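# The blue basket 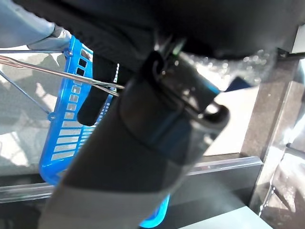

The blue one, slots and all.

I have moved house twice in three years and the only thing that came through both moves without a chip or a missing part is a plastic basket. I bought it at the Trenddale on Osagie Road, in a stack by the door, and I had no plan for it. I think I wanted something to carry the cleaning stuff home in.

In the first apartment it held onions and potatoes under the sink. That was fine until the pipe started to drip. The potatoes had to go, but the basket just needed a rinse. In the second place it sat in the bathroom with spare shampoo and toilet paper in it, and for a few weeks in January it was where the mail went, for no good reason. Maxine Katene stayed with me that month and kept putting her keys in it, so we both lost things in the same place.

Now it's here, and I've been trying to decide on one job for it. My options so far:

- Socks and other small laundry, so they don't end up behind the machine
- Cleaning cloths and sponges
- Winter hats and gloves
- Going back to onions

I'm leaning toward the cloths. The slots let air through the sides, and a damp cloth in a closed tub smells terrible after two days. I know this from the gray tub with the lid, which I've thrown out. The trouble is that small stuff pokes through. Clothespins slide halfway out and snag on your sleeve. Gloves are okay. Pens are hopeless.

I looked at replacing it with a matching set. Zurard sells one in beige, three sizes, with cotton liners, and it looks good in the pictures. It cost 51 dollars before shipping, and I'd need to wash the liners. I had it in my cart for a week and then took it out. My sister Natalia says bright blue makes the whole shelf look like a classroom. She's right, but I can find it from across the room, and I can't say that about anything beige.

As for cleaning it, the slots collect dust and lint along the edges and wiping doesn't get it out. I fill the bathtub with a few inches of warm water and dish soap, leave the basket in for half an hour, and go over the slots with an old toothbrush. Then I shake it off and stand it on a towel overnight. It takes longer than a basket deserves, so I do it maybe every other month.

Next on my list is the hall closet, where I still have four boxes from the move marked "misc." One of them rattles. I also need to call Grirkau about the shelf brackets, because they sent me two left ones and I can't hang anything until that's fixed. If I get the brackets this month I'll write up how the shelf goes.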